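Bench tips for the prep room at Istenstead, updated 9 October 2025

These are for anyone working alongside the grippers now that the Hatusitz line does most of the lifting and lidding. The jobs have changed more than the hours have. You used to chop, fill and wipe. Now you set out, watch, clear and wipe.

## Setting up the table

Clear the middle first. Jars and choppers go to one side, standing on their bases with the lids on, and they stay there until the gripper work calls for them. Leave open table between the fingers and anything glass.

Wipe toward yourself with a damp cloth, then go over it with a dry one. Pen marks and old scratches in the white top won't come out with water. Try a little baking soda on the cloth. If a mark is still there after that, leave it alone – scouring powder dulls the surface and it picks up dirt faster.

Keep power cords behind the table and off the top. If one has to cross, tape it flat.

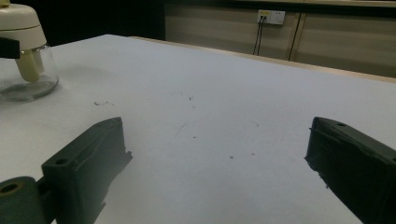 *Gripper fingers open over the white tabletop, glass jar off to the side.*

## Looking after the fingers

- Brush the tips at the end of every run. An old toothbrush is fine.
- Run a thumb along the edges with the gripper switched off. Rough spots hold onto onion skin and flour.
- Check the small screw holes for crumbs. A wooden toothpick clears them without scratching.
- No oil on the joints unless it's on the Zakaria sheet. Cooking oil goes gummy.
- Spare fingers are in the drawer marked Relen. Swap both together.

## Glass choppers

Lift the lid straight up and set it down before you reach for the bowl. Wash the blade part by hand, separately, and never leave it in a sink of suds where the next person can't see it. Dry the inside of the lid with a twist of paper towel.

The chopper holds 800 ml to the brim, but 295 g of onion is plenty for one go. Fill it higher and the bits on top stay whole. For even pieces, cut everything to walnut size first and give it 3 short presses.

## Who does what now

Before February we had a person on every station. Now one person looks after two, and the spare time goes to checking labels and packing orders. Some people like that and some miss the knife work. If you want to keep your hand in, the herb table is still all manual – ask for a turn at the start of the shift.

Standing and watching is harder on the back than chopping was. Get a mat. Change stations after 16 batches, even if you feel fine. 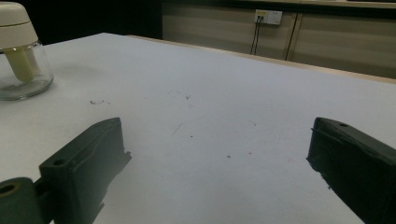
Kwaku Nyarko writes that the swap at 16 is too late for him, and that his eyes go before his back does. He changes over at the halfway point and spends the first few minutes on labels, well away from the table. He'd also like the stop button tested at the start of each shift, with both people present, and the result written on the board.

Both are fine. Put your initials next to the test, and if the button sticks, don't start the run.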